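3.2 Recording the folding and refilling task

The arm we call Lenby was put together in a shared workshop, mostly from printed joints and second-hand servos, and we wanted its first real job to be something that people do at home without thinking. Refilling a tissue box turned out to be a lovely choice. Tissue is light, it creases if you so much as look at it, and it gives a gripper almost nothing to push against. Before asking the arm to try, we recorded people doing the task by hand, from a viewpoint at head height, so that the policy could learn from what hands do when they meet a soft, thin sheet.

Each recording used ordinary folded tissues and a box with a removable lid (Figure 3). Gizella Szalai wrote the task sheet, and she kept it short on purpose: fold the tissues, square up the stack, place it in the box, put the lid back. How people managed each step was left to them, and we were delighted by how much they differed.
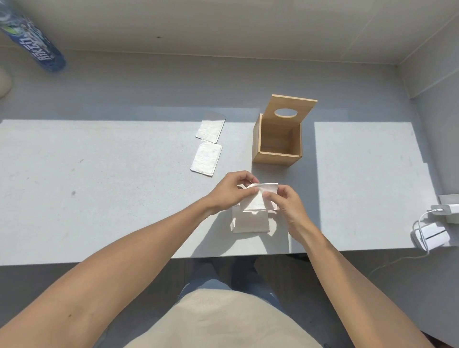

Figure 3. Folding or lifting a tissue by hand at the desk, with the stack below the hands and the open box behind it.

We collected 400 recordings in this way and kept 257 for training. Most of those we dropped had a long pause in the middle or a missing final step. A further 39 were set aside before training began and used only for testing — Lenby never saw them.

The labels mark three events: first touch, lift and release. Lift was by far the hardest to agree on, as a sheet can bend a good way before any of it leaves the pile. We settled on the first moment at which a whole edge is clear of the sheet beneath. This rule is simple enough to apply by eye, and it carried over nicely to the arm's own trials, which we describe in the next section.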